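Our module project was to plan a shared snack box for the study room, and I loved every part of it! Kultis, our group of 4, wanted something small enough for one table that people would still enjoy picking through.

We began with the packets. Some are orange, one is white and orange, and I was surprised how much the colours matter once you lay them on pale wood.

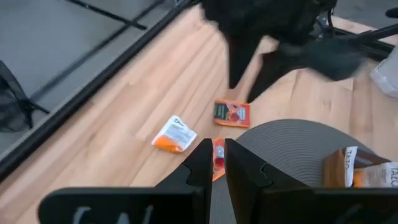

My first plan sorted everything by flavour, but 35 of the 44 people who filled in our October form said they choose by colour first. So the second plan (we called it Moseck) went by colour, and it was much more fun to work on.

Small labels came next. I tried lots of shapes and kept coming back to the leaf, with lettering in black.
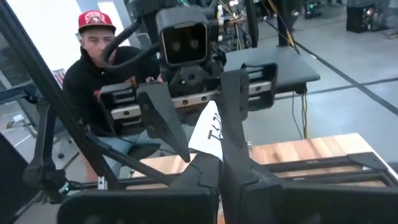
*Fig. 2: Small white leaf-shaped piece with black lettering*

For the container we chose a long, low wooden box on a round woven mat. Packets stand up above the rim, so the yellow ones catch your eye straight away.

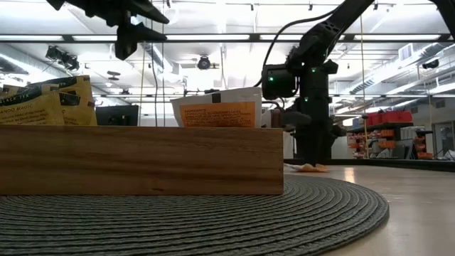
Folke Midtbø

I'd still like to test a deeper box, and to find out whether people read the ingredients when that side faces outwards. Both tests are planned for next term.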